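Plier, replier, recommencer : ma petite obsession du torchon bleu
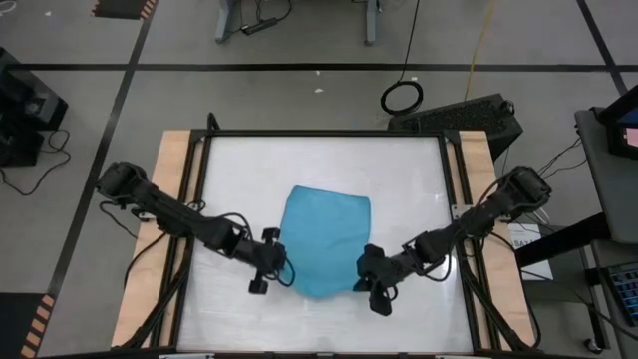 Le bleu turquoise sur fond blanc, à peu près plié.

Je vous avais promis un billet sur le linge de maison et je l'ai repoussé tout l'été, alors voilà, septembre est là, les placards débordent et je m'y mets enfin ! Il faut dire que chez nous le linge plat, c'est un sujet. On a un placard de couloir, profond comme un tunnel, où tout finissait en boule : torchons, serviettes de table, carrés de tissu dont personne ne se rappelait l'usage. J'ouvrais la porte, je tirais sur un coin et tout le reste descendait avec.

C'est Tímea Somogyi, ma voisine du dessus, qui m'a donné envie de reprendre les choses à zéro. Elle plie ses torchons en trois dans la longueur puis en trois encore, et elle les range debout, comme des livres. J'ai trouvé ça un peu maniaque la première fois (pardon Tímea !), et puis j'ai essayé un soir vers 21 h, avec un podcast dans les oreilles, et j'y ai pris un plaisir fou.

Quelques découvertes, dans le désordre.

La surface compte énormément. J'ai longtemps plié sur le lit et c'est une mauvaise idée : la couette s'enfonce, les bords glissent, on croit avoir aligné les coins et ils sont à deux doigts l'un de l'autre. Sur un plan dur et lisse, la main passe à plat, les petits plis s'en vont, et sur du blanc on voit tout de suite le moindre bord de travers. Un tissu bleu uni est parfait pour s'entraîner, d'ailleurs, bien plus qu'un torchon à carreaux dont les lignes ne sont jamais tout à fait droites.

Le bas se fronce toujours. Le haut est joli, bien rectangulaire, on est fière de soi, et en bas le tissu se resserre et fait des paquets. Ma solution : je reprends les deux coins du bas, un dans chaque main, je tends doucement, je repose, et seulement ensuite je plie. Hauke (Diekmann, mon beau-frère, qui repasse jusqu'à ses mouchoirs) me dit de secouer d'abord un bon coup. Il a raison pour le coton épais, beaucoup moins pour les tissus légers qui repartent dans tous les sens.

On peut s'arrêter à « à peu près plié ». Longtemps j'ai recommencé quatre fois le même torchon pour deux millimètres, et il y en avait 17 dans la pile ! Maintenant je lisse, je plie, je range.

Côté rangement, j'ai coupé une vieille boîte à chaussures à la hauteur de l'étagère et j'y glisse les torchons debout, le pli vers le haut. On voit toutes les couleurs d'un coup, c'est gai, et quand on en prend un les autres restent en place (enfin, presque, il faut que la boîte soit assez remplie, sinon ils se couchent). Les serviettes de table ont la leur, plus petite. Les nappes, je ne sais toujours pas. Roulées, elles prennent trop de place, et pliées elles gardent une croix au milieu qui me désole à chaque repas.

Si vous avez une méthode pour les nappes rondes, les commentaires sont ouverts et je vous lirai avec passion ! Dans le prochain billet je m'attaque aux draps-housses, Tímea m'a promis une démonstration et j'apporte le gâteau aux prunes.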